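Robot Safety and Maintenance
Session 5: Faults that don't stop the machine
Handout to read before the lab on 16th August

Last session covered faults that trip a protective stop. This one covers the other kind, where the controller stays in its normal state and the arm ends up somewhere it should not be. The case comes from the Greduria site and was written up by Yolanda Yupanqui, who ran the investigation there.

1. What happened

The arm was running a pick and place job at a bench. Its mount had been moved the previous November and the base frame was taught again afterward. The new frame was saved under the name Ibarra. The old one was never deleted.

On cycle 1544 the operator paused the job to clear a part, then restarted it from the pendant. The restart loaded the old frame. The arm finished its next approach move turned well away from the bench, closed on nothing, and carried on to the place position. No alarm came up. The operator noticed from across the room and pressed the emergency stop.

2. Why the controller raised no fault

All joint angles were inside their limits. Speed was within the setting for the job. The collision check works from motor current, and the arm had not touched anything. As far as the controller knew, each move was completed correctly. The error was in where the robot believed its base to be, and none of the active checks looked at that.

The grip check could have caught it. It had been switched off during setup because it gave false alarms on thin parts – a note in the log says so – and it was not switched back on.

3. Contributing causes

Two frames with valid data were stored on the controller, and the restart routine picked the default one.
The restart was done at 100 percent speed. The site rule called for reduced speed on the first cycle after any pause.
The safety zone had been drawn for the old mount position, so it did not cover the side of the arm facing the wall.

4. Reading wrist camera views

A wrist camera moves with the tool, so a tilted view tells you about the tool's angle and says nothing on its own about whether the arm is lost. Compare what is between the fingers with what the program step says should be there. Blur on one object alone should not be taken as proof of speed. Write down what you can identify, mark the rest as unclear, and check the joint log before you name a cause.
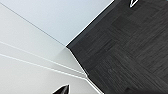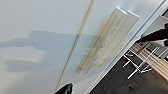

Wrist camera views. First: open fingertips, with carpet and pale wall surfaces behind. Second: one fingertip, a pale panel and a blurred object of unclear type.

5. Before the lab

Read the restart section of the Tristberg cell manual. Bring a written restart procedure, one page at most, that would have prevented the Greduria event. It must state who confirms the active frame and at what point the grip check is tested. Groups using the Dollulville cell should also bring their zone drawing.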